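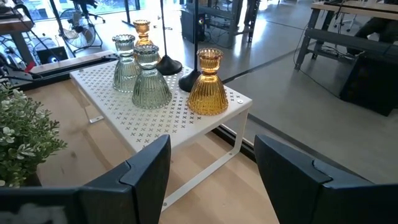
I have been putting off the candle holders for the better part of a year. They came home with me one at a time, the way these things do, and they spent most of the winter in a drawer with the spare napkins, wrapped in kitchen paper so they wouldn't knock against each other. Every so often I'd open the drawer looking for something else and feel a bit guilty about them.

Well, May is here and the windows are open in the evening again, and I finally decided I was going to have a proper corner for the pretty things. The little white riser has been the answer. It's metal, punched all over with tiny X shapes, and I bought it for mugs, if you remember my post about the cupboard over the sink. It never did much good in there. I could only reach the mugs on top of it, and the ones underneath I forgot I owned (hello, Ollora mug with the chip, I missed you).

Out on a light wood table it looks so much happier! White paint, a bit of height, and then all that ribbed glass on top. I have two in a pale green-gray and two in amber, and for ages I thought the colors didn't belong together. My friend Lenka thought I should sell the amber ones and stick with the green. I nearly did. I had a price in my head and everything. Then I stood them all up on the riser, the greens to the left and the big amber one over on the right, and I changed my mind on the spot. The amber goes the color of honey when there's some light on it, and the green looks cooler and softer for having it nearby.

The big amber one is my favorite, I might as well admit it. It has a wide fluted foot and a narrow ring at the neck, and it reminds me of the dishes my grandmother used for stewed pears. The small amber one I found in a box of odds and ends at Holub, the secondhand place by the old post office, under 132 teaspoons. I know it was 132 because the lady was selling them by weight and had still written the number on the lid, bless her.

You may be wondering about the black lamp bases. They're the domed ones, and they live up there with the glass for now. I'd meant to put them somewhere else while I arranged things, and then I liked having something dark and plain in among all those ripples. Glass on its own can get a bit fussy. My plan is still to find shades for them – I've been looking at a linen sort on Wondley, but 83 for a pair seems steep for something I'll probably bump with the duster.

A word about washing ribbed glass, as Vendula asked me in the comments last time. Warm water, a drop of dish soap and an old soft toothbrush down the grooves. If there's wax in the cup, I put the holder in the freezer for an hour first and the wax usually pops out in one piece. Let the glass come back to room temperature before it goes anywhere near warm water, please. I lost a lovely blue one that way and I still think about it.

I haven't decided on candles. Ivory would be the sensible choice, but I have a bundle of dark green tapers left from Christmas and they'd cost me nothing. Next up is the napkin drawer, which has a great deal more room in it than it used to, and I already have my eye on the cookie cutters.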